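Count the rooms, then count the hours
July 10, 2019

Most reports on a demonstration set lead with its size. Ours did too, for a while. The last one from the Nistport project said 2582 demonstrations on the first line, and that was the number people repeated back to us. I would like to see that line moved down the page.

A demonstration is a person doing a small task with a gripper in hand while a camera on the gripper records it. Pick the thing up, put it in the container, done. A person who has practiced can get through a lot of these without leaving the chair, and that is the trouble. By the end of a session the hand has found one comfortable path and takes it every time. You can collect 1000 examples that way and have a learner that knows one path.

In December we trained on two sets. The larger came from a single bench at our Hestuvell office, with plain blocks and good overhead light. The smaller came from 21 homes, with whatever the people living there were willing to put on a table. The smaller set did better on objects neither had covered, and it took almost half the recording time.

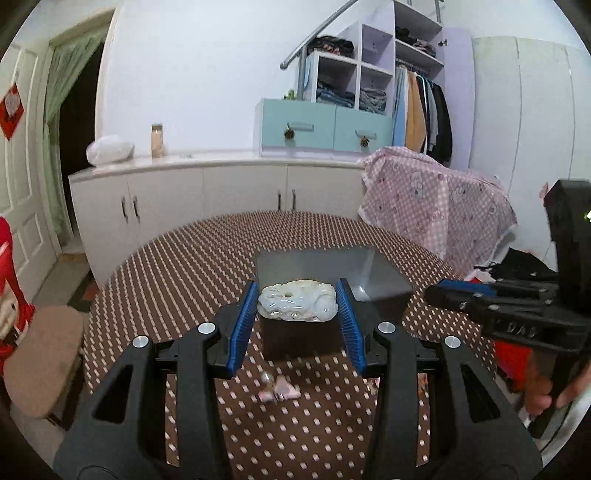
Odd shapes matter more than I used to think. A block has flat sides and forgives a lazy grasp. A carved stone has lumps and a hole in it, and the person has to decide where the pads should go. That decision is what we want the system to learn from, so we should be asking for objects that force it.

The same goes for what is behind the object. Patterned tablecloths, shelves of clothes and chairs standing beside the table all used to be treated as faults in our review sheet. We cleared them away and the policy failed in the first kitchen it saw. The Puka team still clears its tables, and I think it is a mistake.

There is a cost. Homes are slow. Someone has to travel, explain the task and carry the equipment back. Du Plessis, the firm that handles our scheduling, plans for 8 usable sessions a week, and a bench can beat that easily. I would still take the homes, and I would put the number of homes on the first line of the report, with the number of objects next to it. The total can go in the appendix.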